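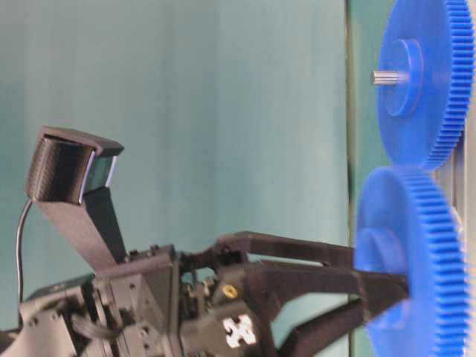
Gear cell at Prurberg: progress report to Sovus
8/3/18

We are very pleased with where the cell has got to since the November report. The arm now runs from a single set of written instructions that anyone on the team can follow, and the changeover that used to swallow a whole morning is done in 87 minutes, including the checks.

Looking after the gripper

Most of our effort went here, and it has been well worth it! The fingers are printed in our own workshop, so a worn pair can be swapped without waiting for a supplier. We inspect them every 264 cycles. The routine is short: look at the tips for rounding, open and close the linkage by hand, check the screws in the housing, then run the arm to its home position and let it find its markers again. A new pair of fingers always gets a slow run first, with the arm closing on the hub of a blue spur gear while it is on its shaft.
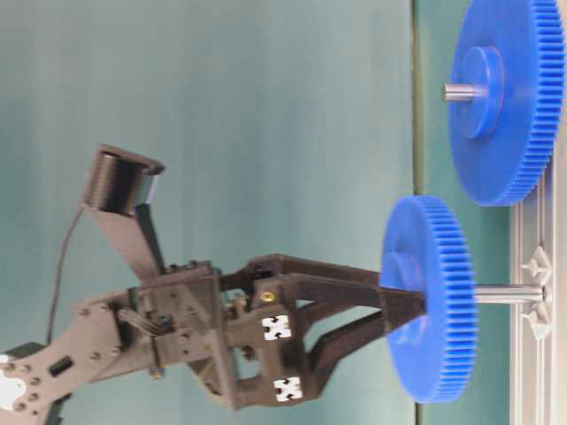 Sensor and cabling

The sensor on its bracket above the gripper had been drifting by a small amount after each long run. We traced this to the bracket bolts, which were being done up by feel. They now have a set tightness, written on the Makori service card, and the drift has gone. The cable has also been given more slack so that it no longer pulls when the wrist turns fully.

Finger alignment

Getting the two tips to meet squarely is still the fiddliest job, though we enjoy it more than we expected to. The pads go on first, then the tips are brought together and adjusted at the shoulders until the gap is even all the way down. Our spare set from Stendurance is fitted in the same way and can go on straight after.

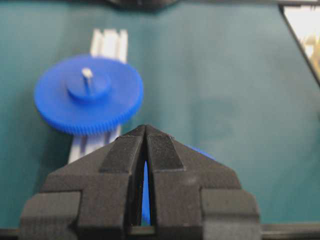
Makori, reading a draft of this report, asked whether the pads would last as long as the fingers do. They won't, and we have budgeted for 2 sets of pads to each pair of fingers. The next milestone is 3000 cycles without an unplanned stop, and we would love to show you the cell once that run is under way.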